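Gridded worktop

A gridded worktop is a table or kitchen counter whose surface has been marked out in squares or rectangles, usually with coloured tape, so that each item has a place of its own. The name is used loosely, and some writers on household matters doubt that it describes anything more than ordinary tidiness with tape on it.
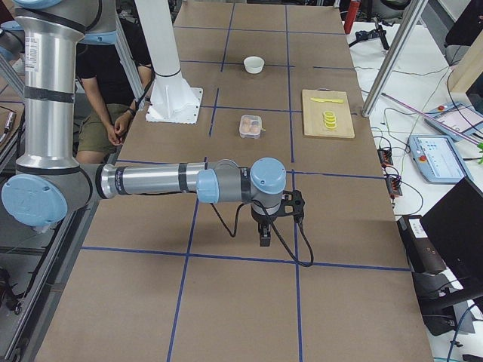
Claims made for the method tend to run ahead of the evidence. Its supporters say that a marked surface saves time, cuts down on spills and keeps raw foods away from cut fruit. Very little of this has been tested, and the tests that exist are small.

Materials

The usual base is cardboard, laid over the table and replaced when it gets dirty. Tape is stuck straight on to it, most often in a dark colour that shows up well against the brown. Cardboard is cheap and easy to cut to size, but it soaks up liquid and cannot be wiped down properly, a drawback that guides to the method rarely mention. A sheet that has had egg on it should be thrown away.

Large cells are generally preferred to small ones. A chopping board needs a good deal of room, and a grid of small squares soon ends up with every board and bowl lying across the lines.

Typical layout

There is no agreed layout. A common arrangement keeps an empty bowl at the back, a lidded container of eggs nearer the front, and a cutting board to one side with whatever has been sliced. Clear containers are favoured, as the contents can be checked without lifting the lid. Plastic knives are sometimes used for soft foods, though they make poor work of anything with a tough skin.

The advice to put the bowl at the back is repeated in most accounts of the method, but it seems to rest on habit. Anyone cracking eggs into a bowl will want it close to hand, and reaching over an open board to get to it is hardly an improvement.

History

The origin of the practice is disputed. The household goods firm Jemis sold a printed table cover under the name Drendura, and its leaflet described the grid as a new idea. Rizal Lumenta, who wrote on kitchen storage, rejected this and pointed out that shops and workshops had marked out their benches long before. He offered no date for the first use in a home kitchen, and none has been established since.

Studies

The most quoted figures come from the Shemweta survey, which took answers from 303 households. Of these, 237 said that their worktop was "easier to keep clear" once it had been marked out. The survey had no comparison group and relied wholly on what people said about themselves. Those taking part had also been given the tape free of charge.

Li-hua Ko, reviewing the survey, argued that the result could be explained by the clear-out that has to come before any tape goes down. She suggested comparing marked tables with tables that had simply been emptied and wiped. No such comparison has been published.

A later claim that the method saves three minutes per meal appears in Tristance, a home management newsletter, without a source.

See also

Chopping board
Egg storage
Kitchen work triangle
Mise en place

Page last edited 20 October 2021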